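Why I Stopped Trusting the Stars on Car Reviews

Thursday, August 31, 2023

In June my wife and I decided to sell our old wagon and buy another used car. I am a person who reads before he pays, so I read a lot. By the end of the second week I had read 83 owner reviews of the same model, a family sedan with a diesel engine, and I knew less than on the first day.

My opinion is simple. The star rating of a car, as we use it today on the review pages, is almost useless for a buyer of a used car, and the sites should change how they collect it.

Let me explain with what I found. Of the 83 reviews, a big part was written in the first month of ownership. The people were happy, of course. They had just spent a large sum of money and the seats still smelled good. They gave five stars for reliability. How can a person rate reliability after 400 miles? At that distance you can rate the color and the radio. Still, this vote has the same weight as the vote of a man who drove the car for eight years and changed the gearbox on his own money.

Then there is the other group, which writes only when it is angry. One owner gave one star because the dealer in Clokden did not return his phone calls. I understand his anger, but the car did not refuse to answer the phone. Another gave one star because the trunk was too small for his dog's cage, a thing he could have measured before buying.

Put the two groups together and you get an average of 4.2 or 3.9, and the average says nothing about either group. When I compared six sedans of similar age, all of them were between these two numbers. I could not choose with that.

My neighbor Venla Laitinen does not agree with me. She has sold cars in Hesov for 22 years, and she told me that buyers need something short, and that a person who has to look at ten cars will not read ten long histories. I think she is right about the buyers. But a short answer can also be a good answer. If the page told me "median mileage when the review was written" next to the stars, this is only one more number, and it would help me more than all the photos of the dashboard.

What I would like to see is not complicated. Ask the owner for the mileage at the time of the review, and do not publish without it. Separate the dealer from the car. Write to the same owner after two years and ask again. I am sure that many would not reply, but even a few second answers are worth more than a hundred first impressions.

It is strange to me that we accept so little with cars. My cousin manages a small laundry in Dronska, and before he buys any machine he asks the seller how many cycles it has done and which parts were replaced. He would laugh if somebody offered him stars. 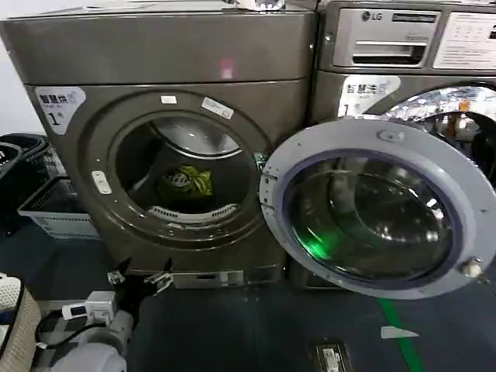 The taxi companies work the same way. Heikki Harju keeps the books for a fleet of 14 cars, and he let me look at his records one evening. For each car he writes the date, the mileage, the part, the price of the part and the hours in the workshop. There are no adjectives in it. From one page I learned that the model I wanted eats its front suspension arms early, and that the diesel filter is a problem only when the car makes short trips in the city. None of the 83 reviews had told me the second thing, although several complained about the filter. They did not say how they drive, and the form did not ask them.

I know that a private owner will not keep such a book. I do not keep one myself, only a folder with receipts, and some are missing. But most people remember the big repairs and what they paid, and they would write it down if there was a box for it. Now there is a box for "comfort" and a box for "styling."

We bought the sedan in the end, from a retired teacher in Ogbonna who had every receipt since the first service. The model has 3.9 stars. I have been asked by the site to leave my own review, and I have answered that I will do it when I have driven the car through two winters.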